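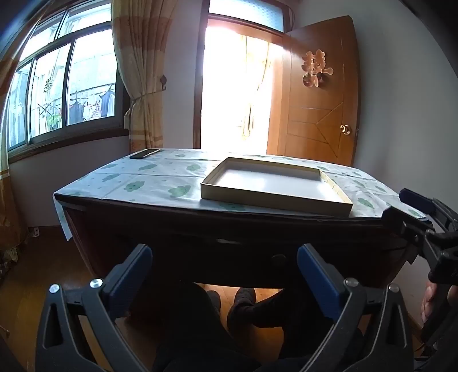

An open cardboard tray on a wooden table covered with a cloud-pattern cloth.

Sulmont presents a flat tray for the home table

WUNDLEY, September. Sulmont, a small maker of paper and cardboard goods, announces the Chidiac tray, a shallow open box for the things which collect on a table during the day. The tray will be sold from this month in the company's shop in Wundley and in selected household stores of the region.

The idea for the product came from customers. During the spring, Sulmont invited 53 households to write down what lies on their main table in the evening. The answers were very similar in all homes: keys, letters, receipts, medicine, a charger, sometimes a half-finished piece of sewing. Many families told us that they clear the table before dinner by moving everything to a chair, and after dinner they move everything back.

The Chidiac tray is made to be lifted with all its contents and put on a shelf or a cabinet until the meal is finished. It has low walls, so that a person can see at once what is inside, and it has no lid. The walls are cream and the bottom inside is white. We considered stronger colors, but most of the households already use a tablecloth with a pattern, and they asked for something quiet which can stay on the cloth without disturbing it.

The material is cardboard. It is light, and a child or an older person can carry the tray with two hands without effort. It is not intended for wet dishes or hot pans. For cleaning we recommend a dry cloth only.

The first production is 500 pieces. They were cut and folded in our workshop on Brunov Street, where Sulmont also makes its drawer inserts and letter boxes. If the first series is received well, a deeper model for craft supplies will follow in the next year. A version with inside divisions was tested too, but the test households preferred the open bottom, and for this reason it will not be produced at the moment.

The tray is delivered flat, with a printed sheet of folding instructions. Folding takes over 90 seconds the first time and becomes faster with practice. Glue or tape is not needed. When the tray is old, it can be opened again and placed with the paper recycling, according to the local rules.

Stores which wish to order the Chidiac tray can request a sample from our sales office. Samples are free of charge, with a limit of two for each store. Orders from stores are accepted in the morning hours by telephone and at all times by e-mail. Private customers are kindly asked to visit the shop, as we do not yet send single pieces by mail.

Sulmont Paper and Cardboard Goods | Press contact: Sales Office, Brunov Street, Wundley | © Sulmont. All rights reserved. | Back to top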